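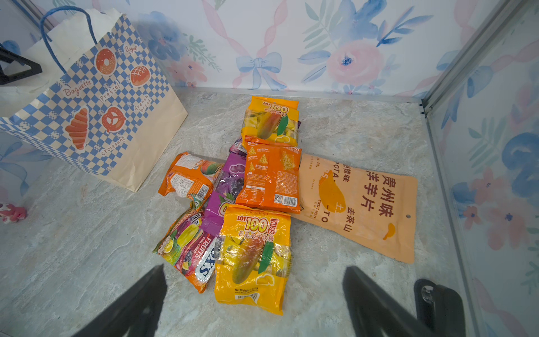 그림 4-1. 빵 그림 종이 가방과 담을 간식. 맨 위의 노란 봉지는 망고 젤리입니다.

4장. 간식 선물 가방 채우기

글: Eamon Fahy / 8월 개정

앞 장까지 따라오시느라 고생 많으셨습니다. 간식 진열대를 세우고 칸막이를 맞추는 일은 손이 꽤 가는 작업이었지요. 이번 장부터는 조금 편안한 마음으로 읽으셔도 괜찮습니다. Navia 간식 나눔 세트에서 가장 즐거운 부분, 그러니까 종이 가방에 과자와 사탕을 담아 누군가에게 건넬 수 있게 꾸리는 과정을 다루기 때문입니다. 저도 이 장을 고쳐 쓰는 동안 옆에 둔 과자를 몇 번이나 집어 먹었는지 모릅니다.

그림 4-1에 나온 가방은 크림색 바탕에 파란 체크무늬가 들어가고, 앞면에 베이글과 크루아상, 프레첼 같은 빵이 그려진 것입니다. 손잡이는 파란색 꼰 끈입니다. 꼭 같은 무늬가 아니어도 되고, 집에 모아 두신 종이 가방을 쓰셔도 순서는 똑같습니다. 저는 빵집 분위기가 나는 가방에 젤리나 짭짤한 과자를 담아 주는 것을 좋아합니다. 받는 분이 빵인 줄 알고 들여다보다가 웃으시는 모습이 참 보기 좋거든요.

4.1 시작하기 전에

준비물은 많지 않습니다. 종이 가방 하나, 낱개 포장이 된 간식, 바닥에 깔 두꺼운 종이 한 장, 이름표, 그리고 작은 메모지와 펜이면 충분합니다. 바닥 종이는 Prarar 리필 묶음에 들어 있는 것을 쓰시면 가위질을 덜 하실 수 있고, 없으면 시리얼 상자를 잘라 쓰셔도 튼튼합니다.

자리는 넓고 평평한 조리대나 식탁이 좋습니다. 가방을 세우고 간식을 펼쳐 놓으려면 너비가 적어도 70센티미터는 되어야 팔꿈치가 부딪치지 않습니다. 물기가 남은 곳이라면 마른행주로 한 번 훔쳐 주세요. 종이 가방은 바닥이 젖으면 금세 힘을 잃습니다.

주의: 간식을 받으실 분에게 알레르기가 있는지 먼저 여쭈어 보십시오. 땅콩, 우유, 밀, 새우가 들어간 과자는 생각보다 흔하고, 겉모습만으로는 알기 어렵습니다.

4.2 간식 고르고 나누기

1. 담을 간식을 조리대 한가운데에 모두 쏟아 놓습니다. 처음에는 어수선해 보여도 괜찮습니다. 한눈에 보여야 무엇이 겹치고 무엇이 모자라는지 알 수 있습니다.

2. 봉지를 하나씩 뒤집어 유통기한을 확인합니다. 수입 과자는 날짜를 적는 순서가 나라마다 다르므로 연도와 일자를 헷갈리지 않도록 천천히 읽으세요. 뒷면에 중국어로 작은 글씨가 빽빽한 과자라면 한글 표시 스티커가 따로 붙어 있는지 찾아보시고, 없으면 휴대전화 번역 기능으로 원재료 부분만이라도 읽어 두시면 마음이 놓입니다.

3. 기한이 얼마 남지 않은 것은 따로 빼 둡니다. 선물로 보내지 말고 그날 저녁에 식구들과 드세요. 저희 집에서는 이런 간식을 모아 화요일마다 차와 함께 먹는데, 아이들이 오히려 이날을 기다립니다.

4. 나머지를 단 것과 짭짤한 것으로 나눕니다. 망고 젤리처럼 과일 향이 나는 것은 단 쪽에, 바삭한 스낵은 짭짤한 쪽에 두시면 됩니다. 어느 쪽인지 애매한 과자는 본인 입맛대로 정하셔도 아무 문제가 없습니다.

5. 봉지 모서리를 살살 눌러 공기가 새는지 살펴봅니다. 새는 봉지는 담지 마세요.

참고: 초콜릿은 여름철에는 빼는 편이 좋습니다. 꼭 넣고 싶으시다면 건네기 직전까지 서늘한 곳에 두었다가 마지막에 얹어 주세요.

4.3 가방 세우기

1. 가방 입구를 벌리고 한 손을 안쪽 바닥까지 넣어 접힌 곳을 펴 줍니다. 이때 손잡이를 잡아당기지 마시고 옆면을 받쳐 주세요.

2. 바닥 종이를 가방 바닥보다 아주 조금 작게 잘라 넣습니다. 너무 꼭 맞으면 모서리가 밀려 올라옵니다.

3. 가방이 자꾸 기울어지면 무게가 있는 봉지를 먼저 하나 넣어 중심을 잡습니다. 빈 종이 가방이 비스듬히 눕는 것은 흔한 일이니 불량으로 여기지 않으셔도 됩니다.

4. 손잡이 끈을 양옆으로 젖혀 둡니다. 끈이 안쪽으로 말려 들어가 있으면 과자를 넣을 때 걸려서 여간 성가신 게 아닙니다.

주의: 손잡이 매듭이 헐거우면 무거운 것을 담기 전에 다시 묶으십시오. 들고 가다가 한쪽이 빠지면 과자가 길바닥에 쏟아집니다. 저는 버스 정류장에서 한 번 겪었습니다.

4.4 담는 순서

1. 납작하고 단단한 봉지를 바닥에 눕혀 깝니다.

2. 그 위에 젤리나 사탕처럼 눌려도 모양이 크게 상하지 않는 것을 올립니다. 속이 비치는 부분이 있는 봉지라면 그쪽이 위로 오게 놓아 보세요. 알록달록한 포장이 들여다보여서 훨씬 먹음직스럽습니다.

3. 부서지기 쉬운 스낵은 세워서 벽 쪽에 붙입니다. 앞면이 가방 안쪽을 향하게 하면 위에서 보았을 때 그림이 잘 보입니다.

4. 남은 틈에 낱개 사탕을 채웁니다. 억지로 밀어 넣지 마시고 손끝으로 톡톡 떨어뜨리듯 넣어 주세요.

5. 입구에서 손가락 두 마디쯤 여유를 남깁니다. 꽉 채우면 푸짐해 보이기는 하지만 손잡이가 벌어져서 들기가 불편합니다.

6. 메모를 맨 위에 올립니다. 긴 글이 아니어도 됩니다. "차 마실 때 드세요" 한 줄이면 받는 분 얼굴이 환해집니다.

참고: 가방째 주방 저울에 올렸을 때 134그램쯤 나온다면 아이에게 주기에 알맞은 가벼운 꾸러미입니다. 어른 여럿이 나누어 드실 것이라면 더 넉넉히 담으셔도 좋습니다.

4.5 보관과 전달

다 꾸린 가방은 볕이 들지 않는 선반에 세워 두고, 7일 안에 전달하시기를 권합니다. 포장 과자는 물론 그보다 오래가지만 종이 가방이 습기를 먹어 조금씩 후줄근해집니다. 장마철에는 큰 비닐봉지를 위에 느슨하게 씌워 두셨다가 나가시기 직전에 벗기면 무늬가 깨끗하게 남습니다.

여러 개를 한꺼번에 나르실 때는 상자에 나란히 세우고 사이사이에 수건을 끼워 주세요. 가방 위에 다른 가방을 올리는 것은 삼가셔야 합니다. 이름표는 손잡이 끈에 묶으시고, 가방 앞면에 테이프로 붙이지는 마세요. 떼어 낼 때 그림까지 함께 벗겨집니다.

바닥 종이를 더 주문하실 분은 부품 번호 2873을 알려 주시면 됩니다. 다음 장에서는 남은 간식을 유리병에 옮겨 담고 이름을 붙이는 방법을 말씀드리겠습니다.

문의: Fahy 생활용품 고객 안내실, Ponomport | 맨 위로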